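Search this site Enter keywords Go

Print this page | E-mail this article

Keep the old computer

By Dalia Hegazy

Last updated: July

The public library in Drumbridge replaced its reading room computers this spring. There were 11 of them. They were slow to start, and two had keys missing, but all of them worked on the day they were unplugged. They went out the back door on a cart and into a recycling container, and the next morning there were new ones on the desks.

I use that reading room most weeks, and I have no complaint about the new machines. They are quicker. My complaint is about the cart. The town paid for a full set of computers when what it needed was two keyboards, some memory and an afternoon of someone's time. When I asked at the desk why the old ones had to go, I was told they had reached the end of their life. I asked who decided that. The answer was the schedule.

The schedule says five years. The schools use it too, and so does the town office. It is written into the purchasing rules, and the rules were copied from an older set of rules that applied to delivery vans. A van that has driven the same streets for five years has worn brakes, worn tires and rust underneath. A computer that has sat on a desk for five years has dust in the fan. These are different kinds of aging, and we treat them as the same.

I should say where I stand. I kept the accounts for a furniture wholesaler called Trotex until I retired, and for most of that time I worked on one computer. It had its hard drive replaced once. The fan was replaced once, too, after it began to make a noise that bothered the woman at the next desk. Otherwise it did the same job on the last day as it had on the first. Ledgers do not get heavier with time. When Trotex changed hands, the new owners threw the machine out in their first month, along with a filing cabinet I had been fond of.

People who sell computers will say that software moves on and old hardware cannot keep up. There is something in this. Some programs do ask for more than they used to, and a machine that no longer gets security updates should not be used for banking or for anyone's medical records. I accept that. But updates stop on a date that somebody picks, and the hardware does not change on that date. If a company can decide that a working machine is finished, then a customer as large as a school district can ask for a later date, in writing, before signing. I have read the last contract our district signed. Nobody asked.

Then there is the matter of what gets repaired and who does it. Drumbridge used to have a repair counter on the main street, Paulík, next to the dry cleaner. You carried in a computer, a radio or a vacuum cleaner, and you were given a paper ticket. A simple repair cost $40, and if it could not be fixed you paid nothing and got it back in the same bag. Paulík closed when the rent went up. The nearest place now is 70 miles away and will only take a machine by mail. So when something stops working here, the choice is to mail it off and do without it for a month, or buy another. Most people buy another, and I do not blame them.

I have a neighbor, Iman Helmy, who still does repairs in her garage in the evenings. She is not running a shop, and she would rather I did not print her street. She told me that most of what comes to her has one bad part. It may be a cracked hinge or a power socket that has worked loose. Last winter she was given a laptop that had been written off by an insurance company over a $12 cable. She uses it for her recipes.

She also told me that people are afraid of the inside of a computer in a way they are not afraid of the inside of a lawn mower. I think this is true, and I think it is one reason the schedule goes unchallenged. A town councilor will argue for an hour over the price of road salt. The same councilor will approve a room full of computers in one vote, on the word of the supplier, without asking what is wrong with the ones already there. The parts have names, they can be bought one at a time, and a patient person can learn what most of them do in a weekend.
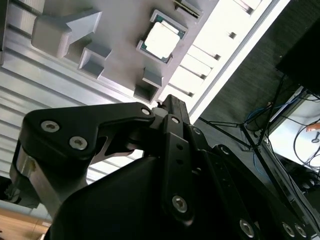 A processor chip in its holder, with the metal cover on top and the green edge showing.

There are objections to keeping things longer, and I have heard most of them at council meetings. One is the electric bill. Older machines can use more power, and over enough years that costs money. It is a fair point for a computer that runs day and night. It is a weak one for a library terminal that is switched on at ten and off at six. Making a new machine takes energy as well, and that part never shows up on our bill, so it is left out of the sum.

Another is staff time. A repaired machine needs someone to repair it, and the town has one technician for every building it owns. But we are already paying for labor when we replace a roomful of equipment. Someone unpacks it, sets it up, moves the files and answers questions for two weeks about where the print button went. I would like to see those hours written down next to the hours a repair would have taken. I asked the town office for the figures and was told they are not kept.

The last objection is the one I find hardest to answer, and it is that people like new things. The patrons at the library were pleased. My own grandson was pleased. A room with new equipment looks cared for, and a room with old equipment can look as if the town has given up on it. I do think, though, that a clean desk, a working keyboard and a chair that does not wobble would have done a lot of the same work. The chairs were not replaced. They are the same Pasano chairs that were there when I moved to Drumbridge, and they wobble.

What I would ask of the council is modest. Take the five-year rule out of the purchasing code and put in a rule that a machine is replaced when it fails or when it can no longer be used safely, and that someone has to look at it and sign for that. Set aside part of the replacement money for parts. Before anything goes into the container, offer it to residents for a few dollars — there are families here who would be glad of it, and Iman Helmy would be glad of the rest.

The middle school is next on the schedule. Its computer room is due to be cleared over the summer, and the vote has not been taken yet. The meeting is in July at 7 p.m., upstairs in the town office, and residents may speak if they sign the sheet by the door before it starts.

Print this page | E-mail this article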